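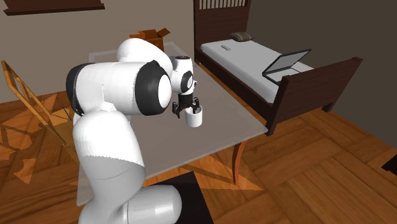
Re: [sim-manip] Wurnard room pack, anyone tried it?
From: Marleny Betancur

Hi all,

Marleny here, from the Sturnemley lab. Yes, I've had the trial license since the start of August and I've been itching for an excuse to write about it, so thanks for asking!

> We're looking at the Wurnard household pack from Kontogiannis for a
> pick-and-place project. The demo page is pretty, but I can't tell how
> it holds up when you run a lot of episodes. Does the glass render
> properly? Are the props any good for grasping or are they just set
> dressing? And is it a pain to get your own arm in there?
> We'd be moving over from Plalbridge, so we have a pile of old task
> files we'd rather not rewrite.

Taking those in order.

Running it at length: I left it going overnight on one workstation and came back to 4,000 finished episodes and no crash. The first launch is slow (go get a coffee, maybe lunch) while it builds the shader cache. After that a reset is quick enough that I stopped noticing it.

Glass: this is what sold me. You can see the floor and the chair parts faintly through the tabletop, and the shadow under a bowl sits on the glass where it should. Our depth model hates it, and I mean that as praise – our old tables were solid boxes and the model had a very easy life.

Props: there are over 500 and the ones I've used are real grasp targets. The mugs are hollow, so you can pinch one by the rim and hang it from the gripper, and you can stand things up inside it too. The cardboard box has open flaps with proper collision on them. I found that out by driving a wrist straight into one. Friction defaults are a bit too sticky for my taste, but it's a single number in the prop file. 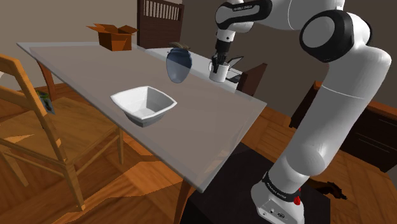

Gripper lined up above the white mug, with the bowl on the glass table nearer the camera.

Your own arm: we run the Franka, so I only had to point the config at our existing model and set the base position. One of our students brought in a homemade arm and had it moving in an afternoon, mostly spent fixing his own joint limits.

Plalbridge files: partly. The importer reads object poses and goals fine. It drops anything to do with cameras, and it does so silently, which had me staring at a blank viewport for a good while before I caught on. Check the import log for "skipped" lines. We ported 21 tasks and 2 needed rewriting by hand, both with drawers.

Things I don't love: the lighting presets are all on the warm side, the docs on soft objects stop halfway down the page, and the license check wants a network connection every time you start up. I've written to them about the last one and will post if I hear back.

I'd still say grab the trial. I've had more fun with this than with any sim pack in ages, and my configs are yours if you want them – just write to me off list.

Marleny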